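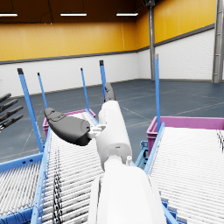

Why does a rolling thing roll?

Hi, I'm Qianru Shi, and I want to talk to you about rollers and wheels, because I think they're one of the best ideas people ever had. You probably used a wheel today before breakfast was even over (was there a drawer that slid out? Lots of drawers have tiny wheels hiding at the sides!).

Let's start with something that doesn't roll. Find a big, heavy book and put it on the floor. Push it with one finger. It's hard work, right? The book and the floor are rubbing against each other, and that rubbing has a name: friction. Friction is a force that slows things down when they slide.

Even things that look smooth have bumps on them. If you could shrink down smaller than an ant's toe and walk across the cover of your book, you'd see little hills and valleys everywhere. The floor has them too. When you push the book, all those hills catch on each other, and you have to push harder to drag them past.

Now get six round pencils. They need to be properly round – the kind with flat sides will only make you grumpy. Line them up side by side with gaps in between, like the rungs of a ladder, and lay the book on top. Push with one finger again.

Whoosh!

The book is just as heavy as it was before. But now it isn't scraping along the floor. The pencils turn underneath it, and turning is much easier than scraping.

You'll notice a problem pretty fast, though. The book moves forward and the pencils get left behind. To keep going, you have to grab the pencil at the back, run around and put it down at the front. I did this all the way down my hallway once and it took me most of an afternoon, mainly because the cat kept stealing pencils.

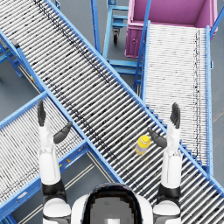
Page last changed: April 2019

So how do you stop the rollers from getting left behind? You hold them in place! Put each roller in a frame so it can spin but can't wander off. Now the rollers stay where they are and the load travels along the top. When you build a long row of them, you have a roller conveyor. You may have seen one at the airport, or at the end of a checkout where the boxes go.

Some roller conveyors have motors that turn the rollers. Others have no motor at all and are built on a gentle slope, and then gravity does the job. Gravity is the pull that brings you back down when you jump, and it pulls boxes downhill too. If the slope is too steep, the boxes go too fast and crash into each other at the bottom. If it isn't steep enough, they just sit there.

There's one rule about rollers that I love. A box has to be long enough to rest on at least three of them at once. Think about why. If your box is very short, its front end tips down into the gap before it gets to the next roller, and it gets stuck. You can test this with your pencils. Spread them far apart and try to push a matchbox across. Clunk.

Then there's the wheel. A wheel is a bit like a roller that comes along for the ride. It turns on a rod called an axle, and the axle is fixed to the cart or the bike or the skateboard, so nothing gets left behind and you never have to run around to the front with a pencil.

There's still some rubbing in a wheel, right in the middle where it meets the axle. People used to smear animal fat in there to make it slippery (yuck, but it worked). Today lots of wheels have ball bearings instead. Those are little hard balls packed in a ring, and they roll between the wheel and the axle. If you have marbles, put some under an upside-down jar lid and give the lid a spin. You've made something very close to a bearing! 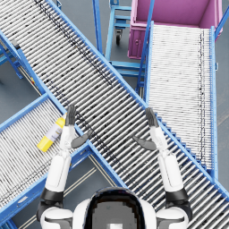 Canow Children's Science Club – Hands-On Pages

You might be thinking that friction sounds like a pest and we should get rid of it. Please don't! Without friction your shoes would slip every time you took a step. Your bike brakes wouldn't stop you. A pencil couldn't leave a mark on paper, and your socks would slide down all day long.

Have a go at this one with a grown-up or a friend. Make a ramp out of a stiff board and some books, and send things down it: a can of soup on its side, a toy car, an eraser, an orange. Guess first which will go farthest, and write your guess down so you can't change your mind later. Then lay a towel on the ramp and try them all again. Which one does the towel slow down the most?

My orange went under the couch. I found it in September.

Words to remember

Friction: the force that slows things down when they rub together.

Axle: the rod a wheel turns on.

Bearing: a part that helps things turn with less rubbing.

Gravity: the pull that brings things down toward the ground.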